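„Vor der Haustür fängt die Arbeit erst an“

Keegan Mudgway entwickelt bei Ilus Maschinen, die einmal kehren, Müll hinaustragen und Pakete von der Straße in die Wohnung bringen sollen. Bis dahin verbringt er die meiste Zeit mit simulierten Straßenzügen. 235 Testläufe hat sein Team seit Juli mit der Software Trellex ausgewertet.

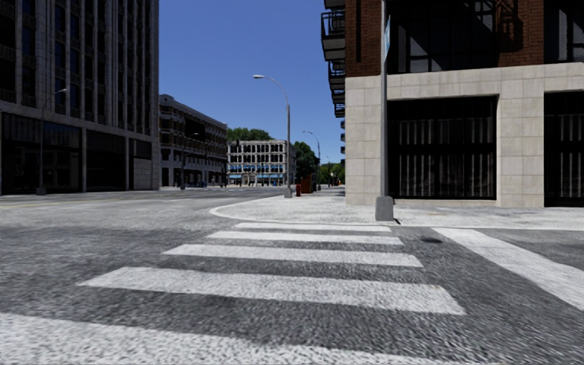 Mudgway hält wenig von Vorführungen in aufgeräumten Musterküchen. „Einen Teller vom Tisch nehmen, das geht inzwischen. Aber wer den Müll hinausbringt, muss über die Straße.“ Die Simulation ist ihm dafür noch zu freundlich: keine Autos, kein Regen, niemand auf dem Zebrastreifen. Nur die Farbe der Streifen ist stellenweise abgenutzt, und schon das bringe manche Erkennung durcheinander. „Ein Mensch sieht trotzdem einen Übergang. Die Maschine muss das lernen.“

Das Kehren gilt als leichte Aufgabe. Mudgway widerspricht. In neun von 100 Läufen habe der virtuelle Kehrer einen Schatten für Schmutz gehalten und sei immer wieder über dieselbe Stelle gefahren. Flecken, die wirklich welche sind, lasse er dagegen gern liegen.

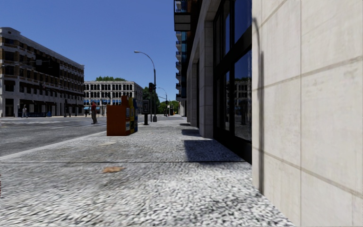

Simulierter Gehweg mit Zeitungskästen: Schatten und Flecken auf dem Boden erschweren das Kehren.

Samah Bennani leitet bei Ouazzani die Reinigung von Ladenflächen und hat den Prototyp Clestano im Betrieb erlebt. „Die freie Fläche macht er ordentlich“, sagt sie. „An den Regalen und in den Ecken kehren wir nach.“ Personal habe sie dadurch nicht eingespart – eher sei die Einteilung komplizierter geworden.

Wann eine Maschine den ganzen Weg vom Mülleimer bis zur Tonne schafft, will Mudgway nicht sagen. Als Nächstes plant er 1000 weitere Läufe, diesmal mit mehr Fußgängern und wechselndem Wetter. Bennani wartet derweil auf eine kleinere Bürste für die Ecken.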